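Clarkent Evening Program
Materials in the Home, Unit 5: Glazed Tableware
Handout, revised 11 March 2021

Read this before the lab at the Nowicki building. Bring one chipped piece from home if you have one.

1. What a glaze is

A glaze is a thin layer of glass melted onto a clay body. The main ingredient is silica. Silica alone melts at a temperature most clay could not survive, so the potter adds a flux to bring the melting point down. Alumina is added to keep the melt stiff enough that it doesn't run off the sides of the pot.

Color comes from small amounts of metal oxide. Cobalt gives blue, copper gives green in most kilns, and iron covers a range from pale yellow to near black. The same oxide can look quite different under another glaze, or when less air gets into the kiln.

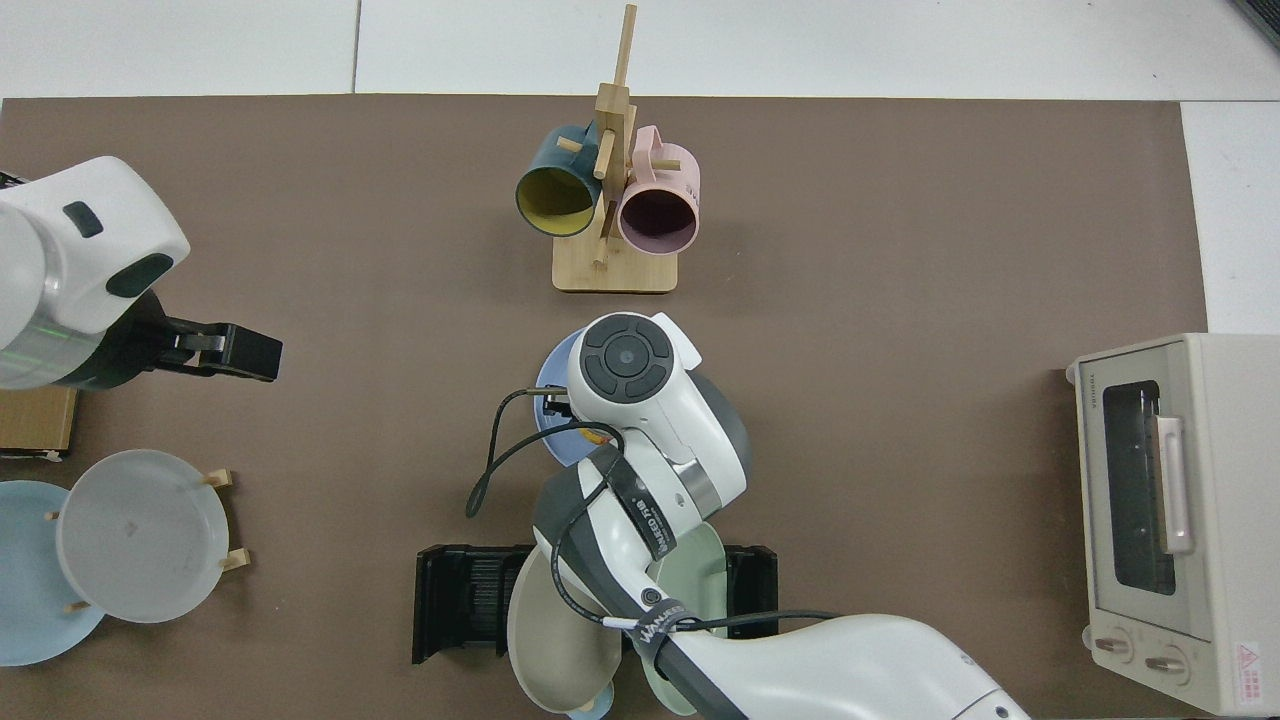 Glazing a piece in two colors takes more planning. The inside is usually done first, by pouring glaze in, swirling it and pouring it out. The outside is then dipped or sprayed. Where the two meet at the lip they can mix, and the lip is also the part that gets the most wear.

2. Fit between glaze and body

Clay and glaze both shrink as they cool. If the glaze shrinks more than the body, it is pulled tight and forms a net of fine cracks called crazing. If it shrinks less, it is squeezed, and with enough pressure it flakes off at edges and rims. This is shivering, and it is the more serious fault - the flakes are sharp and can end up in food.

Crazing may show up long after firing. A porous body takes in moisture from washing and swells slightly, and the glaze over it is stretched. Stoneware and porcelain take in very little water and rarely craze this way.

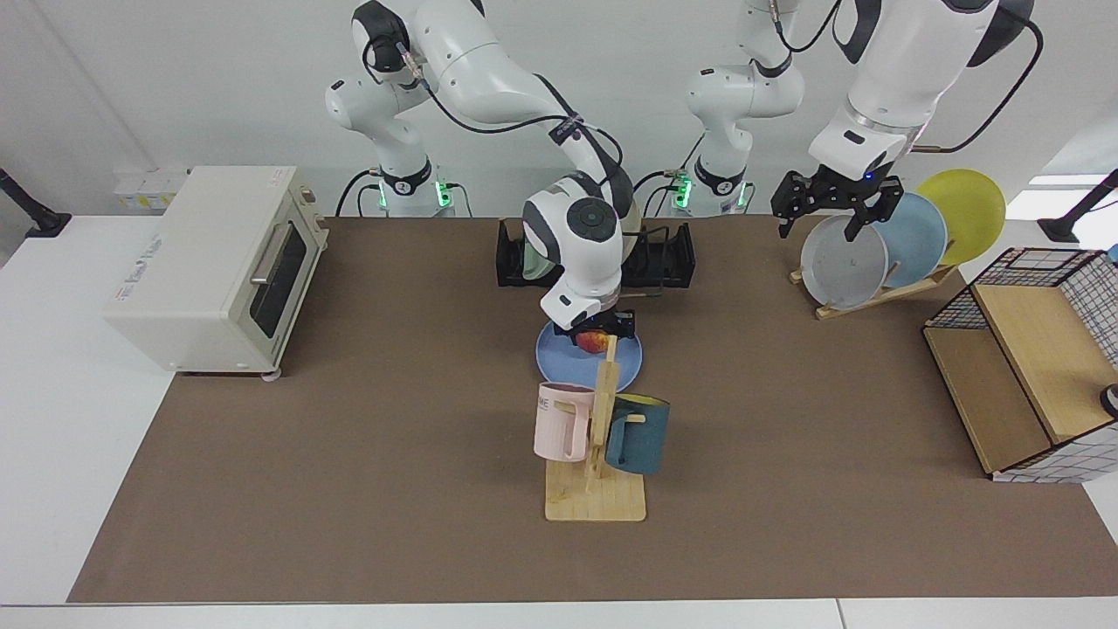

Fig. 2. Apple on a light blue plate.

3. Acids and surface wear

Fruit juice, vinegar and tomato sauce are mild acids. A well-made glaze resists them. A glaze short on silica or alumina may lose its shine where the food sits, and metals can leach into the food. For the home test, leave a slice of lemon on the glaze overnight and look for a change in color or gloss. The test finds poor glazes but can't prove that one is safe. Only a laboratory can measure leaching.
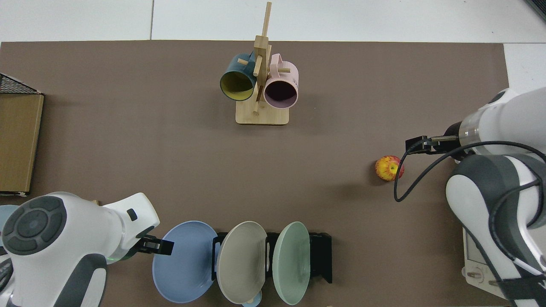 A student in the October group objected that the lemon test is too harsh, as no meal stays on a plate that long. The point is fair, but a jug of juice may stand in the refrigerator overnight, and damage from many short contacts adds up.

4. Washing and stacking

Dishwasher detergent is strongly alkaline and attacks glass slowly. Decoration painted on top of the glaze goes first. Unglazed foot rings scratch the plate below, so put a cloth or paper between plates you care about.

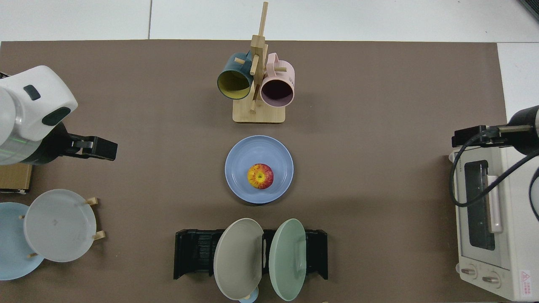 Can a crazed plate still be used for food?
It depends on the body. On dense stoneware the cracks are mostly a matter of looks, though they make the plate weaker. On porous earthenware, keep it for display.

For next time: read the Gollov notes on kiln atmosphere and finish worksheet 8.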